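3.2 Beobachtungen im Wohnbereich

Im Dezember haben wir das Pflegeheim Caldeira an 11 Tagen besucht und dort, sehr herzlich aufgenommen, vor allem die Übergaben zwischen Früh- und Spätdienst begleitet. Sie dauerten meist um die 40 Minuten, und gerade die kleinen Nebenbemerkungen über Schlaf, Appetit und Besuch von Angehörigen erwiesen sich für uns als besonders aufschlussreich.
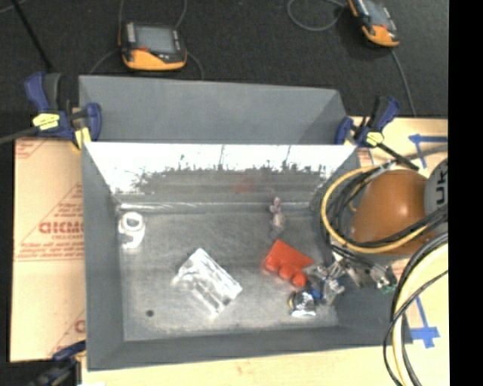 Abb. 2: Metallbehälter mit fünf Gegenständen, darunter ein weißes Teil in Form einer Neun; rechts ein orangefarbener Roboterarm.

Im Haus Brondel, das wir zum Vergleich heranziehen durften, werden dieselben Dinge überwiegend schriftlich festgehalten. Die Pflegekräfte schätzten dort die Ruhe beim Schreiben sehr, vermissten aber (das kam in 10 Gesprächen zur Sprache) den kurzen Austausch am Tisch, bei dem man auch einmal nachfragen kann, wie es jemandem nun wirklich geht.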